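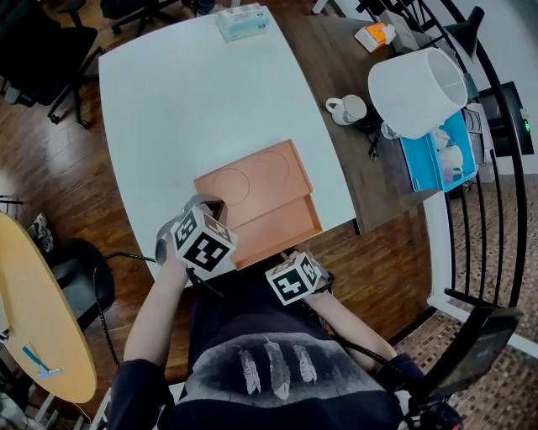
Tray and side desk, August

Started 2:00, after Ferhat had finished with the big table. Tray on the white table, near edge, where I can get both hands to it without leaning. Tissue box stays at the far end.

The tray is the orange one from the Wiltberg order. Nurmi wants to know if we keep it on the table for good or put it in the cupboard with the other molded pieces. My vote is the table. The round recesses are shallow, so anything tall set in them is going to tip if the table gets bumped. Fine for lids, coasters, a roll of tape. Wouldn't put a full drink there.

Tried to write down a standard position for it and gave up on measuring from the corners. They're rounded, so there is no good point to start from. Nazmiye suggested measuring from the middle of the long side. Will do that next time — needs the 100 cm rule, which is over in Pleltham until the end of the month.

Desk side

The dark wood desk is still the overflow. Left on it for now:
lamp with the big white drum shade
blue bin with the white cups/containers
white cup
small orange-and-white box
cord, to be sorted
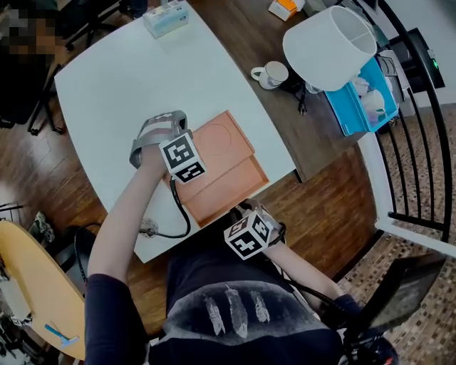
The shade takes up more of the desk than anything else and I'd like it moved to the shelf before the next session. Ferhat says the shelf is 39 cm deep and the shade will hang over the front. Check before carrying it across.

Cups: pick one place for them. Either they all go in the bin or they all go back to the kitchen. I don't want single cups on the desk next to a power cord. Nazmiye is for the kitchen, I'm for the bin, we left it open.

Cord needs a label. I went through the drawer for the tags and found the old Illia ones, which still stick if you press them for 10 seconds or so. Used up most of the strip on the cupboard shelves — order more.

To do
Middle-of-side mark for the tray, pencil only
Ask Nurmi about the cupboard
Shelf depth, measure it again
Tags

Stopped at 4:10. Table wiped down, tray left out.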